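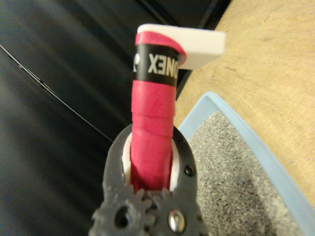
5 min read

Dristbridge Test Cell: Grip Fault on the Litter Scooping Task

Gallery and fault notes by Kusum Kanaujia. Mechanical work by Erick Lyimo. Last revised 12/06/2019.

The Dristbridge cell runs one household task over and over: take hold of a tool, sift the litter tray, carry the load to the bin, tip, return. In June the gripper began to lose its hold on the tool during the carry. The first drop was logged at cycle 484 and put down to a bad approach angle. Five more followed before the cell was locked out, for a total of six. The pictures on this page show the work at hand, and the notes cover what failed, what was changed and what is still open.

1. Grip on the taped handle

Red grip tape held between the white curved pads, with the finger gears meshing underneath. The fault was traced to this drive.

The gears transmit closing force from a single servo. One gear is driven and the other follows. When the retaining bolt on the follower loses preload, the gear can shift outward along its axis and the teeth engage over part of their width. At rest the grip feels normal. Under a side load the follower tooth can ride up and skip, and the finger on that side opens by one tooth.

One tooth is enough. The pad stays in contact with the handle but no longer presses on it, so the tool turns under its own weight and the load goes over the side. In four of the six events the tool rotated and stayed in the grip. In the other two it fell.

The controller did not catch it. Finger position is read at the servo, upstream of the skip, so the reported opening matched the command every time. Motor current did fall after each skip, but the alarm threshold had been set for a fully missed grasp and the drop was too small to trip it. Logs from all six events show the same small step in current.

The skip was reproduced on the bench at Rikcombe with a spare gripper. With the bolt tightened to the build sheet value the gears held through the full side load test. With the bolt backed off by half a turn they skipped on the second pull. Erick repeated the test with new pads and with worn pads and saw no difference, so pad wear was dropped from the list of causes.

Contributing factors

Bolt fitted without thread locker. The build sheet called for it, but the step was on the second page and had no check box.

Inspection interval too long. The Lultutcombe maintenance plan set the first gear check at 4,000 cycles. The first drop came well before that.

Litter dust. Fine grit was found in the grease on the failed gripper. It is not thought to have caused the skip, but it made the tooth wear hard to judge until the parts had been cleaned.

Fault log habit. The first two drops were closed as "approach error" with no check of the hardware. Both entries have been reopened and linked to this report.

2. Table layout

Two views of the working area, slightly offset from each other. The bin stands with its lid up and a pink liner inside, next to the blue tray, and the white slotted scoop is in the litter.

The layout matters because of where a dropped tool can go. Tray and bin sit side by side, so the carry path is short and most of it passes over the tray or the bin. The two falls happened at the turn between them. One tool landed in the tray. The other struck the table and slid off the edge to the floor.

That second event is the reason this was filed as a safety matter and not only as a fault. The operator had been reaching in to pick up spilled litter between cycles, with the arm paused but still powered. The tool missed the operator's hand. A paused arm holds position; it does not guarantee the grip, and the cell instructions at the time did not say so.

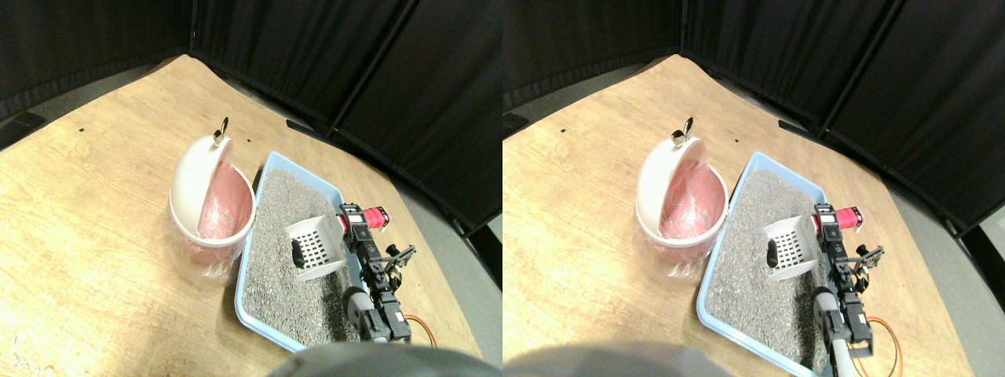 Is it safe to reach into the cell while the arm is paused?
Only after the arm has been powered down and the gripper is empty. Pause stops motion but leaves the servos live, and a held tool can still fall.

3. Changes made

The follower bolt is now fitted with thread locker, torqued, and marked with a paint line across the head and the gear face. A broken line means the gripper comes off the arm.

Gear check every 400 cycles, replacing the old interval. The check is done with the gripper removed: wipe the teeth, look at the mesh, push the follower outward by hand, record any play.

A second current threshold has been added for the carry. If current steps down between lift and tip, the arm lowers the tool to the tray and stops. Tuning took some time, as litter shifting in the scoop gives a similar signal over a shorter period. The present setting ignores anything that recovers within half a second.

The cell card has been rewritten. Power off before hands go in, with no exception for spilled litter. The old card is withdrawn and any copies still on the benches should be thrown out.

Drops are now logged as hardware faults until shown otherwise.

4. Open items

A retaining plate that would keep the follower in place without relying on bolt preload has been drawn up and sent to Garcia for machining. Delivery is not confirmed. If it fits without fouling the finger travel, it will go on every gripper of this type.

Finger position sensing downstream of the gears is wanted but there is no room for the sensor in the present housing. Kusum is looking at a magnet and a small Hall sensor on the follower shaft - dust sealing is the main problem there.

The grease has not been changed. A dry lubricant is on trial on the spare gripper at Rikcombe, and results will be added to this page when the run is finished.

Corrections to the cycle log should go to Erick Lyimo, with the gripper serial number and the cycle count at the time of the event.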